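Werkstattbesuch in Asberg: Ein Nachmittag mit zwei Armen und einem Löffel

Als die Einladung zum offenen Nachmittag bei Kazemi in Asberg kam, habe ich ungefähr drei Sekunden überlegt und dann zugesagt. Ihr wisst ja, dass ich seit Monaten von diesen Haushaltsrobotern rede (meine Familie kann es nicht mehr hören), aber bisher kannte ich sie nur aus Filmchen, in denen alles im Zeitraffer läuft. Und jetzt durfte ich danebenstehen! Ich bin also mit dem Regionalzug hin, vom Bahnhof noch zwanzig Minuten zu Fuß den Berg hinauf, und stand dann ziemlich außer Atem vor einem Haus, das ich glatt für ein Architekturbüro gehalten hätte.

Drinnen bekam jede Besucherin und jeder Besucher einen Aufkleber mit Nummer. Meine war die 68. Es ging in kleinen Gruppen durch die Räume, damit man auch etwas sieht und Fragen stellen kann. Das Projekt heißt Stundo, und die Idee dahinter ist schnell erzählt: Die Arme sollen einfache Handgriffe am Küchentisch lernen. Tasse nehmen, Tasse hinstellen, Löffel aufheben. Klingt banal, bis man zusieht, wie so ein Greifer sich an einen Löffel herantastet, der flach auf der Platte liegt.

Am meisten Spaß hatte ich an den Bildern der kleinen Kamera, die am Handgelenk sitzt. Man schaut zwischen den beiden dunkelgrünen Fingern hindurch auf den Tisch, und plötzlich ist eine ganz normale grüne Tasse ein Ziel, das man anpeilt. Der Henkel zeigt nach vorn, der Löffel glänzt daneben, und ich habe mich dabei ertappt, wie ich innerlich mitgesteuert habe. 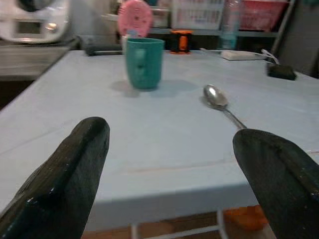

Babak Rostami

Zurück zum Löffel, der hat mich nämlich den halben Nachmittag beschäftigt. Unsere Gruppenleiterin erklärte uns, dass Metall für die Kameras eine Zumutung sei, weil es spiegelt, und dass ein dünner Stiel auf einer glatten Platte den Fingern kaum etwas zum Anpacken gibt. Ich greife zu Hause hin, ohne hinzuschauen. Seit dem Besuch achte ich darauf, wie ich das mache: Ich schiebe den Löffel mit dem Mittelfinger ein Stück, kippe ihn mit dem Daumen an, und dann habe ich ihn. Probiert es mal beim Frühstück aus, man kommt sich sehr albern vor und lernt trotzdem etwas.

Gelernt wird bei Stundo durch Vormachen. Ein Mensch führt die Arme, die Bewegungen werden aufgezeichnet, und das Ganze wiederholt man so oft, bis genug Material zusammen ist. Für eine einzige Aufgabe mit der Tasse waren es 141 Durchgänge, sagte man uns, und das sei eher wenig. Ein Herr aus meiner Gruppe wollte wissen, ob man da nicht verrückt wird. Antwort: Man hört viel Radio.

Der zweite Teil hat mich an meine erste eigene Wohnung erinnert. Kleine Küchenecke, beige Fliesen, ein Tisch in Marmoroptik, darauf Schüsseln, Karotten und ein Küchengerät mit Edelstahlkrug, wie es bei meiner Schwester auch steht. Ich hatte mir ein Labor mit weißen Kitteln vorgestellt und war sehr froh über den roten Hocker unterm Tisch. Kazemi hat ganz bewusst eine solche Ecke eingerichtet, in der auch mal etwas herumsteht, denn in echten Küchen steht eben etwas herum. Die beiden weiß-silbernen Arme wirken davor größer, als ich gedacht hätte, und ich habe erst einmal einen Schritt Abstand genommen. Nach einer Weile war das weg, und ich stand so dicht an der Absperrung wie alle anderen.

Gefragt habe ich natürlich auch, wann mir so ein Ding die Spülmaschine ausräumt. Da wurde gelacht, freundlich zwar, aber doch deutlich. Im Oktober soll erst einmal eine zweite Küche in Rustham dazukommen, mit anderem Licht und anderem Geschirr. Ob das, was in Asberg geübt wurde, dort auch klappt, ist für das Team die spannende Frage. Ich drücke die Daumen und räume bis dahin selbst aus. 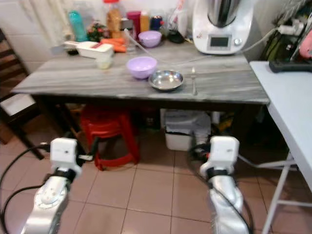

Wer auch hinmöchte

Der nächste offene Nachmittag ist für den 21. Apr. 2021 angesetzt. Es gibt 80 Plätze, davon waren bei Redaktionsschluss noch 29 frei, also bitte bald anmelden! Das geht über die Seite von Stundo oder direkt bei mir, ich leite es gern weiter. Festes Schuhwerk für den Berg, und Kinder ab acht Jahren dürfen in Begleitung mit. Wenn genug Leute zusammenkommen, fahren wir gemeinsam mit dem Zug, schreibt mir dazu einfach kurz, von welchem Bahnhof ihr startet.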